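Fondby Meeting Table Topcoat, Satin

I've been refinishing tables since my brother-in-law and I opened Irnberg, and the question I get most is still "what do I put on it so people can set a coffee down?" So we finally bottled the stuff we use in our own shop! It's a water-based satin coat, it goes on milky and dries clear, and it doesn't stink up the building (I've coated a top at 7 in the morning and eaten lunch in the same room).

One can covers 174 square feet in a single coat. Most people want two coats, and if your office is the kind where laptops get shoved around all day, do three. Sand lightly in between with the gray pad, wipe off the dust, and go again.
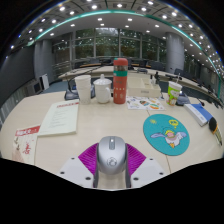 Give the last coat a full weekend if you can. I like to finish on a Friday night and stay off it until Sunday evening, and even then I'd go easy with hot mugs for a week or so. Skip the ammonia sprays. A damp cloth and a drop of dish soap is plenty.

It plays nicely with Puko stains, but please don't put it over wax. It'll peel and you'll be mad at me.

Hadi Chidiac at Rawashdeh mixes every batch for us, 2000 cans at a time, so when we run out there's a bit of a wait. Sample pouches ship free with any brush order.

Sizes: quart, gallon
Sheen: satin only (gloss is coming, I promise)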